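Working to the label: how Sikov writes handling rules for two-handed parcel cells

Mar 6, 2018

The practice sheet used at Sikov's Tevstead site is two pages long. Its editor, a process engineer who asked to be identified by role only, says the first draft ran to 80 clauses. "Most of those were advice. A rule has to be something an auditor can check while standing at the table."

The sheet covers cells in which a pair of robotic hands moves soft parcels between a crate, a label platform and a belt. It sets orientation first. The shipping label faces up before the parcel leaves the platform, and the instruction is posted at the platform itself. "We used to keep it in a binder. Operators read what is in front of them."

Soft bags take up more of the text than cartons do. A bag may overhang the platform, the engineer says, provided the label area lies on it. Pressing a bag flat is allowed with closed fingers only. "Spread fingertips find the folds. Then you are dragging film, and the label goes with it."

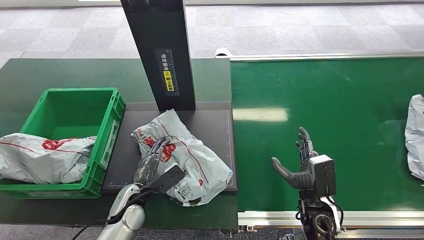
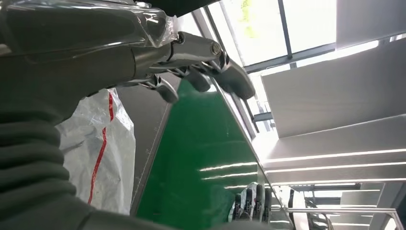

Parcel handling with robotic hands at the green belt, Tevstead.

Covers and sleeves have a section of their own, drafted with Cuypers, which maintains the hands. Any wrap on a hand must leave the finger joints free, and it is inspected at the start of each shift. Cables at the wrist are checked through the full reach of the arm. The interval for replacing wrist sleeves is 900 operating hours. "That figure is conservative. We would like to raise it, but we do not have the wear data yet."

The rule on the idle hand drew the most objections. While one hand works a parcel, the other stays open and clear of it unless the task calls for both. Prukard, which runs similar cells, asked for an exception on short cycles. Sikov declined. "If the second hand may close at any time, the stop test has to cover every case where it does. Our test has 88 cases now."

The next revision is planned for October. It will add a clause on glare from polished belts, which the current sheet leaves to the site.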